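粘着フックの耐荷重と下地の見方 賃貸の壁に物を掛ける前に
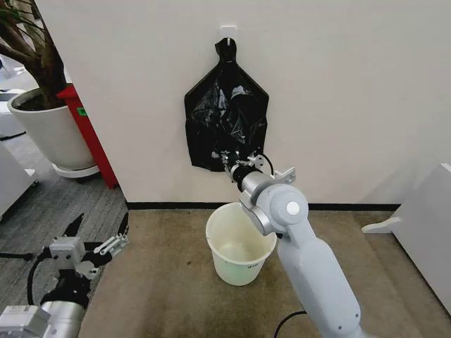 粘着フックの落下は、製品の耐荷重不足よりも、下地と貼り付け手順の不一致で起きることが多い。パッケージに印刷された耐荷重は、平滑で硬い面に正しく貼り、規定の養生時間を置いた場合の値である。住宅の壁の大半はこの条件を満たさない。白い壁に小型の白い粘着フックを一つ貼り、黒いポリ袋の口をねじって結び目にし、そこへ掛けるといった使い方では、袋自体の重量は問題にならない。問題になるのは中身が入ったときの重量と、袋を引いたときに加わる瞬間的な力である。以下、下地の判別、荷重の見積もり、貼り付け、撤去、補修の順に記す。

1. 下地の判別

室内の壁仕上げは、ビニールクロス、塗装、化粧板、タイル、漆喰・珪藻土に大別できる。

ビニールクロスは石膏ボードに澱粉系の接着剤で貼られている。フックを強い粘着剤で留めると、粘着剤ではなくクロスと石膏ボードの間が先に剥離する。継ぎ目から三センチ以内は避ける。凹凸の深い織物調、石目調の柄では接触面積が大きく減るため、一般用の粘着フックは使えない。凹凸壁対応と明記された製品を選ぶ。

塗装面は、塗膜の種類と経過年数で結果が変わる。艶消しの水性塗料は表面に微細な凹凸があり、初期の粘着力が出にくい。塗り替えから日が浅い面は塗膜の硬化が終わっていないので、最低でも四週間は待つ。指で擦って白い粉が付く面には貼らない。

化粧板とタイルは最も条件がよい。ただし化粧板の一部にはフッ素系、シリコーン系の防汚処理が施されており、通常の粘着剤が効かない。水滴を一つ落とし、玉になって転がるようであれば防汚処理を疑う。

漆喰・珪藻土は粘着フックの対象外とする。表面が粉状に剥がれ、補修跡も残る。

判別がつかない場合は、目立たない位置に幅二センチ程度のマスキングテープを貼り、一昼夜置いてから剥がす。テープの裏に粉や繊維が付着していれば不適である。

2. 荷重の見積もり

掛ける物は、空の状態ではなく使用中の最大重量で計る。台所用の秤で足りる。当方で計った例では、折り畳み傘一本と薄手の布袋の組み合わせが489グラム、小型のほうきとちりとりのセットが595グラムであった。いずれも耐荷重一キログラムの製品で静的には支えられる値だが、取り外しのたびに衝撃が加わるため、表示値の半分を実用上の上限とみなす。この基準では、前者は適、後者は不適となり、ほうきのセットには二キログラム用を使う。

荷重の向きも見る。粘着剤は壁に沿った下向きの力、すなわちせん断には比較的強く、手前に引かれる力には弱い。フックの先端が壁から離れているほど、てこの作用で上端に剥離力が集中する。同じ重さでも、奥行き一センチのフックと三センチのフックでは上端の負担が大きく異なる。厚みのある物を掛けるときは、物の背面が壁に接し、重心ができるだけ壁に近づくように吊る。

袋類は扱いに注意がいる。中身が増えると袋が膨らみ、壁から押し出される形で重心が前に出る。また、袋の口を開くために片手で下へ引く動作が加わる。ごみ袋を掛ける場合は、紙くずや包装材など軽い物に限り、生ごみや瓶、缶には床置きの容器を用いる。ポリ袋は口元を一点で吊ると荷重がそこに集中し、伸びてから裂ける。長く掛けるときは、二つのフックに口の両端を分けて掛けるか、幅広のクリップを介する。

3. 位置決め

フックの高さは、掛ける物の全長に床からの余裕を足して決める。巾木に接触する長さで吊ると、掃除機の先端が当たって横方向の力が加わる。床との間隔は15センチ以上を目安とする。

扉の可動範囲、照明スイッチの周囲、暖房機の吹き出し方向は外す。吹き出しの直前では粘着剤が軟化し、時間をかけてずれ下がる。直射日光の当たる壁も同様である。外壁に面した壁は冬季に結露しやすく、粘着面の縁から水分が回る。間仕切り壁を優先する。

位置が決まったら、鉛筆ではなくマスキングテープで印を付ける。鉛筆の粉は粘着面に入ると除去できない。複数を並べる場合は、水平器か水を入れた透明チューブで基準線を取る。床や巾木から測ると、建物の傾きがそのまま反映される。

4. 貼り付け

(1)清掃 乾いた布で埃を除いた後、消毒用アルコールを少量含ませた布で拭く。住宅用洗剤は界面活性剤が残るため使わない。塗装面とクロスでは、先に隅で変色の有無を確かめる。水拭きした場合は完全に乾くまで待つ。

(2)温度 室温と壁面の温度がともに15度以上のときに作業する。1月の北側の部屋では、室温が足りていても壁面が10度を下回ることがある。部屋を暖めてから壁に手の甲を当て、冷たさを感じなくなってから始める。ドライヤーで局所的に加熱すると、クロスの接着層が浮くおそれがある。

(3)圧着 剥離紙を剥がしたら粘着面に触れない。台座の中央を当て、外側へ向かって空気を押し出しながら圧を加える。圧着時間は60秒とする。多くの説明書には30秒前後とあるが、家庭のクロスでは表面の凹凸に粘着剤が入り込むまでに時間がかかる。親指の腹で押し、力は体重を軽く預ける程度でよい。

(4)養生 貼った直後は何も掛けない。アクリル系の粘着剤は時間とともに接着力が上がり、24時間でほぼ安定する。製品に別の指定があればそれに従う。

一度貼った台座を剥がして位置をずらすと、粘着力は大幅に落ちる。ずれた場合は粘着テープを新品に交換する。

5. 点検

月に一度、物を外して台座の上端を横から見る。名刺の角が入る隙間があれば交換の時期である。上端から白く濁って見える場合も、内部に空気が入り始めている。下端だけの浮きは進行が遅いが、放置すれば埃が入り、再圧着が効かなくなる。

樹脂製フックは、粘着部より先に本体が劣化することがある。付け根に白い筋が見えたら、曲げによる疲労が始まっている。透明品の黄変は強度低下の目安として扱う。

6. 撤去

引き伸ばして剥がす形式のテープは、つまみを壁と平行に、真下へゆっくり引く。手前に引くと途中で切れ、クロスも持ち上がる。長さが元の数倍になるまで引き続ける。本体は指で軽く支えるだけにして、壁へ押し付けない。押さえるとテープが抜けなくなる。

通常の両面テープの場合は、ドライヤーの弱風を20センチ離して当て、台座を温めてから外す。クロスでは当てる時間を短く区切る。台座の裏に釣り糸またはデンタルフロスを通し、左右に往復させて粘着層を切る。金属のへらはクロスを傷つけるので使わず、厚手のプラスチックカードを寝かせて差し込む。

残った粘着剤は、指の腹で丸めるように擦り取る。取れない分は、消しゴム、次に中性洗剤を薄めた布の順で試す。市販の剥離剤はビニールクロスの可塑剤に作用し、艶の変化を起こすことがある。使うなら綿棒で点付けし、すぐに水拭きする。

テープが途中で切れた場合は、残った端を爪で起こし、布粘着テープの小片をつまみとして貼り付けて引く。それでも伸びないときは釣り糸の方法に切り替える。

7. クロスが剥がれた場合の補修

表層だけがめくれた場合は、めくれた片を切り取らずに残す。裏の紙に霧吹きでごく少量の水を与え、数分置いて柔らかくする。クロス用の補修糊を細い筆で薄く塗り、片を戻して中央から外へ押さえる。はみ出した糊は固く絞った布で直ちに拭く。乾燥後に残った糊は、後日黄色く浮き出る。

石膏ボードの紙まで破れた場合は、毛羽をカッターで切り落とし、パテを薄く二回に分けて盛る。一度に厚く盛ると痩せてくぼむ。乾いてから240番の紙やすりを当て木に巻いて均し、粉を払ってからクロスの端材を貼る。端材は柄の方向を合わせ、破れより一回り大きく切り、重ねた状態で二枚同時に切ると継ぎ目が合う。

賃貸住宅では、補修の前に管理会社へ連絡する。自分で直した跡が張り替え範囲の判断に影響することがある。入居時に壁の写真を撮り、日付を控えておくと照合が容易である。

8. 粘着フックで足りない場合

二キログラムを超える物には粘着式を使わない。選択肢は次の通り。

石膏ボード用の細ピン式フック。針の跡は小さい。壁に針を刺し、途中で固い手応えがあればボードの裏に下地材がある。下地材に当たる位置では細い針が曲がるため、木ねじ式に替えるか位置をずらす。

つっぱり棒。長さ125センチの区間に渡す場合、表示耐荷重は最短時の値であることが多く、伸ばすほど下がる。使用する長さでの値を確認する。端部はボードのみの箇所を避け、柱か下地材のある位置に当てる。当て板を挟むと圧痕が残りにくい。

床置きのスタンド。壁に一切触れず、荷重の計算も単純になる。底面の広いものを選び、重い物を下段に掛ける。

付記 粘着テープの保管

予備の粘着テープは、袋の口を閉じて平らな状態で引き出しに入れる。洗面所や車内には置かない。開封後一年を過ぎたものは、軽い布巾など、落ちても支障のない物に回す。剥離紙が反っているテープは端の粘着剤が乾いているため廃棄する。台座を再使用するときは、古い粘着剤を完全に除き、裏面もアルコールで拭いてから新しいテープを貼る。テープの寸法は台座より小さくても大きくても具合が悪く、同じ系列の交換用を使うのが確実である。

2024年10月2日 改訂(圧着時間と細ピン式フックの項を修正)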